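March
Songül Avcı and Krisztina Bíró

4. What the tidiness surveys do and do not measure

The claim that open storage makes a household calmer has been repeated so often that it is now cited without a source. We traced it through the papers we could obtain, and most of the trail ends at a single mail survey of 400 households in the Furnard district. That survey asked people to rate how "in control" they felt at home and, two pages later, how many of their belongings were kept in containers. The two answers rose together. From this the field has taken the advice that containers reduce stress, and at least one housing association, Zumel, now hands a storage guide to new tenants on the strength of it.

We have three objections. The first is the plain one about direction. A person who feels in control may have the time and money to sort things, and a person who is worn out may not. The survey can't separate these stories, and its authors said so in a footnote that later papers dropped. The second is that the word "container" was never defined on the form. Respondents who wrote in the margins (a good many did) asked whether a drawer counted, or a shopping bag, or the sink. Their answers were kept in the sample anyway.

The third objection takes longer to set out. Storage research tends to treat an object as either put away or left out, and codes it once. Anyone who has kept house knows that a good deal of what is in a kitchen at any moment is in neither state. It is on its way somewhere, or has stopped halfway. In our own home visits in Biruvden we found that coders trained on the Furnard scheme disagreed most about trays and baskets, which the scheme calls storage when they hold something and clutter when they don't (Figure 3). Under that rule a basket changes category each time somebody takes out the last item, although the room is no more or less tidy than before. 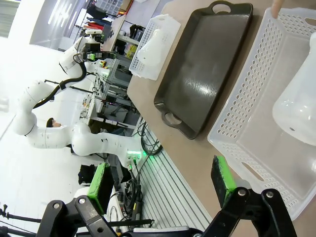 Figure 3. Dark tray with cut-out handles and white perforated baskets on a tabletop. The larger basket holds a frosted plastic flask.

It might be answered that such cases are rare and wash out in a large sample. We doubt it. The follow-up study by the Öztürkmen group reached 2,000 respondents and reported the same link between containers and calm, but it used the same form, the same two questions and the same coding rule. A bigger sample makes the estimate steadier. It does nothing for a question that people read in different ways, and we were surprised to see the second study described in reviews as an independent check on the first.

There is also the matter of who does the answering. Both surveys took one adult per address. When we gave the form separately to two adults in each of 100 homes, they often disagreed about how much was in containers -- not by a little, and not in any direction we could predict from age or from who did more of the housework. One couple gave answers at opposite ends of the scale and then argued about it in front of the interviewer, who wrote down both scores and left the argument out. If two people living in the same rooms can't agree on the supposed cause, we don't see how it can be carrying the weight that has been placed on it.

None of this shows that the advice is wrong. Buying a few baskets may well help some people, and it probably harms very few. Our quarrel is with the step from a loose correlation to a leaflet, and with the confident tone of the leaflet, which tells tenants that "every object needs a home" and gives the Furnard survey as the reason. The survey did not ask about homes for objects. It asked how people felt, and how many things were in something.

A better design would follow the same households over several months and record where a small set of named items was found at fixed times, say at 8 in the morning and again after supper. It would be slow and dull to run, and refusals would be a problem -- our own visits lost more evening slots than morning ones. We return to the cost of this in Section 6. The next section takes up the related claim that labels on containers save time.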